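发件人：Roos Baert
收件人：双臂工位讨论列表
日期：2022年5月11日
主题：Re: 右臂夹爪松开时卡顿，Rernum 日志里没有报错

各位好，

先把上一封的内容引在下面，免得后来订阅的人翻存档。

> 右臂在做“把螺丝刀放进黄色盒子”这个任务的时候，到了该松手的那一步，
> 夹爪偶尔不张开，停一小会儿，然后猛地一下张到底。螺丝刀有时候掉在盒
> 里，有时候被弹到盒沿上再滑出来。Rernum 的日志里一切正常，没有过流，
> 没有超时，指令位置和反馈位置看上去也是对得上的。
>
> 左臂用同一份配置，没有出现过。
>
> 我怀疑是夹爪电机的问题，打算直接换一个新的。换之前想问问有没有人碰到
> 过同样的情况。另外，出问题的时候我伸手进去捡过一次螺丝刀，手臂还在使
> 能状态，后来想想不太应该。
>
> Trajkovski

先说结论：电机先别换。我这边花了两天复现，问题基本可以确定在腕部的线上，电机本身是好的。最后那一段关于伸手的事，我放在后面单独说。

复现的做法很简单，同一个任务反复跑，右臂抓螺丝刀，移到盒子上方，下降，松开。桌上其他东西照平时的样子放着，没有特意清走，因为我想尽量接近你出故障时的条件。一共跑了379次，出现卡顿的有17次，其中9次螺丝刀最后落在盒子外面。左臂我也跑了同样的次数，一次都没有。 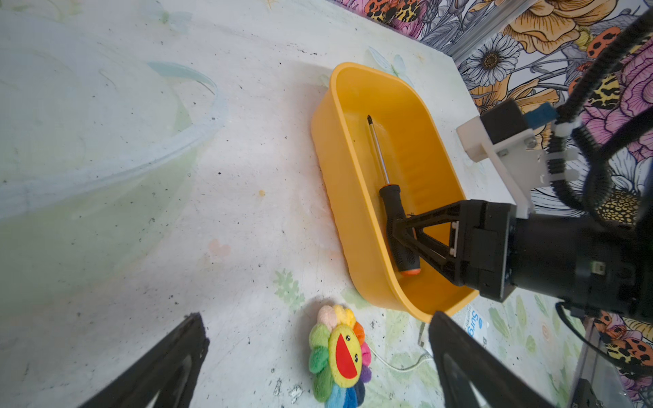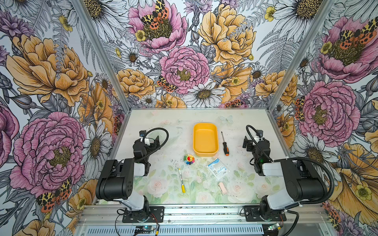 故障的分布不是随机的。我把17次的关节角都导出来看了，全部集中在腕部转角比较大的那一段，也就是手臂从右侧伸过来、夹爪横着够到盒子另一头的时候。如果盒子往右挪一点，腕部不用转那么多，就一次也不出。这一点让我不太相信是电机。电机要是坏了，不会挑角度。

接下来我断了电，把右腕的线拆开检查。夹爪的供电和信号走在同一根护套里，在扎带的位置被勒得很紧。腕部一转到大角度，扎带后面那一段就没有余量，线被拉直，接头受力。我用万用表量供电那一路，腕部放平时电阻正常，慢慢手动转过去，到53度左边一点还没事，再往前就开始跳。松回来又恢复。来回做了好几遍，结果一样。

为什么日志里没有报错，我也查了。Rernum 读夹爪反馈时，如果某一帧没有收到应答，会沿用上一帧的值，连续丢很多帧才会报超时。接触不良的时间比这个门限短，所以从日志上看，反馈位置一直在，只是有一小段完全不变。把原始数据画出来很明显，是一段平的，后面跟着一个跳变。指令这一侧在这段时间里一直往前走，等通信恢复，夹爪看到的目标已经是全开了，于是用最大速度追上去。你看到的“猛地一下张到底”就是这么来的。

所以其实是两个问题叠在一起：

一、线的余量不够，扎带位置不对。
二、软件把丢帧盖住了，恢复之后又没有限速。

第一个我已经处理了。护套重新走了一遍，扎带剪掉换了位置，留出一个松的弯，接头也换了新的，旧接头里有一根针已经歪了。改完以后又跑了一整晚，目前没有再出现。但我不敢说已经修好了，样本还不够，而且新接头用久了会怎样现在不知道。

第二个还没有改。我想提两个小改动，请维护 Rernum 的人看一下：

1. 沿用旧值的时候在日志里写一行警告，带上连续丢帧的计数。不需要停机，只要能查到。
2. 通信恢复之后，如果指令和实际反馈差得太多，先按低速追，不要直接给满速。

第二条可能会影响 Kenard 那边的高速抓取任务，他们的轨迹本来就跟得比较紧，低速追赶会拖慢节拍。可以做成一个参数，默认打开，需要的人自己关。这个我没有测过，欢迎反对。

另外，供应商 Satier 那边我也发了邮件，附了接头的照片和电阻的记录，问他们出厂时扎带的位置有没有规定。他们回复说会查装配图，到现在还没有下文。手头有同一批手臂的人，建议自己先看一眼。检查的方法：断电，托住前臂，手动把腕部从一头慢慢转到另一头，看护套在哪里开始绷直。要是在行程走完之前就绷直了，那就是同样的毛病。

再说伸手的事。

Trajkovski 说他在使能状态下伸手进去捡过一次，我想不止他一个人这么干过，我自己以前也干过。平时觉得没什么，因为夹爪停着，程序也停着。但是这次的故障正好说明停着不等于不会动。夹爪卡住的那段时间，指令还在走，恢复的瞬间就是满速。而且手里夹着的是螺丝刀，金属杆朝外，被弹出去的方向每次都不一样。我录下来的9次落在盒外的，有两次一直滚到了桌子靠人的这一边。

从现在起，我们这边的做法是：

掉了东西，先按急停，等两条手臂都失能了再伸手。
失能之前先看一下手臂的姿态，悬在半空的话会往下沉，先让它回到停放位。
捡完以后，人和手都退出来，再重新使能，由捡东西的人自己来按，别人不代劳。
做线路检查时拔电源，只按急停不算。

这样每次会多花一点时间，采集的进度会受影响，我已经跟组里讲过了，能接受。在丢帧的问题改完之前，任务里的螺丝刀也先换成同样粗细的塑料杆，重量差一些，不过对复现这个故障没有影响，我试过。

还有一件没弄明白的：17次里面有一次，反馈并没有出现平的那一段，数据是连续的，但夹爪确实慢了半拍。可能是另外一个原因，也可能是螺丝刀的手柄胶皮粘住了指尖。只有这一次，没法下判断。谁要是有类似的记录，请把原始数据发给我，不要只发日志，日志里看不出来。

原始数据和画图的脚本放在共享目录的老位置，文件夹名是 wrist_cable。线路改动的步骤我还在写，最晚七月会并进装配说明里，急用的话可以单独来信要草稿。

Roos Baert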